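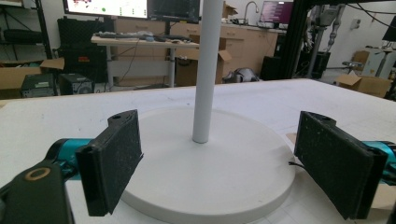

White upright pole on a round base, white tabletop.

Ellell Ballot – postal and online voting for member organisations

Product code 1014
Supplied by Trukholm

Ellell Ballot runs internal elections and policy votes for political parties, trade unions, residents' associations and other bodies that have to put a question to their members and publish a result. It covers the voter list, the ballot papers, the online voting page, the count and the final report. You can use it for postal votes only, for online votes only, or for both in the same ballot.

The standard licence covers one organisation with up to 40 branches. Each branch can hold its own vote with its own paper and its own closing time, or all of them can take part in a single national vote. Larger organisations should ask for the Astmont edition, described further down the page.

Setting up a ballot

Start by loading your membership list. Ellell accepts spreadsheets in the usual formats and checks them for repeated entries, missing addresses and membership numbers that do not match your pattern. Entries with a problem are put to one side for you to correct. They are not deleted, and the ballot cannot open while any are outstanding.

You then set the voting method. First past the post, the alternative vote, the single transferable vote and a plain yes or no question are all included. For a single transferable vote you also choose how surplus votes are passed on. Please check your rule book before this step, as the method cannot be changed after the ballot has opened.

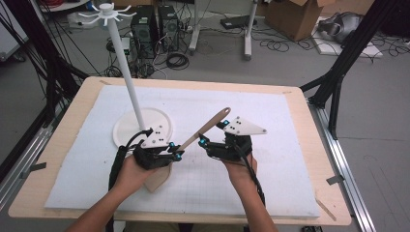

Candidate statements can be typed in or pasted, and each one is held to the word limit you set. Candidates may be listed by surname, by the drawing of lots or in a different order on each paper. If your rules call for nominations from branches, these can be printed under the candidate's name. Photographs are optional and switched off to begin with.

Voting

Members with an email address on file are sent a personal link. Everyone else is sent a paper with a numbered return envelope. A member who has both may use either, and the first vote received is the one that counts. When a paper arrives from somebody who has already voted online, the system marks the envelope number and the paper is left out of the count unopened.

The voting page works on phones, tablets and computers and can be read aloud by screen readers. Large print papers can be ordered with the main print run. English, Irish and Welsh are supplied. The Irish text was prepared by the Mac an tSaoi translation office and covers the whole of the voting page, the reminder letters and the standard form of result.

Reminders go out only to members who have not yet voted. You can send none, or as many as 7 during one ballot.

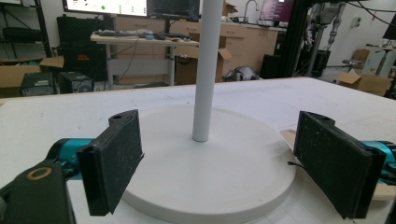

Counting and results

Nothing can be counted before the ballot closes. Turnout can be followed by branch while voting is open, but no totals for candidates are held in a form that staff can read. At closing time two keyholders enter their codes, and the count is run.

For paper votes you can scan the papers yourself or send them to Trukholm. Papers the scanner cannot read are shown on screen for a decision, and the name of the person who made it is kept with the record. Spoilt papers are sorted by reason: blank, unclear, too many choices, or voter identified.

The result sheet shows every round of the count, including votes passed on and votes that ran out of preferences. 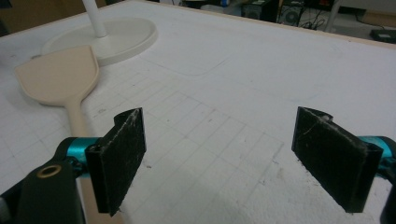 It can be printed, posted on your own website or sent to candidates an hour before general release – the delay can be altered in the settings. A fuller report for the scrutineer lists each change made to the ballot from the day it was set up.

Records

Voter lists and votes are stored apart from each other. Voted papers and scans are kept for 9 months and then destroyed, unless you ask in writing for a longer period. A complaint entered against a ballot stops the clock on this until the complaint is closed.

Astmont edition

This has everything in the standard licence with no limit on branches. It adds delegate voting for conferences, weighted votes for affiliated bodies, and a show of support page for motions that need a set number of backers before they go on the agenda.

Ordering

Licences run from September and are charged by the year. Printing and postage are quoted separately once we know the size of your list. Please allow time for proofs to be signed off by your returning officer – papers are not sent to print without a signature.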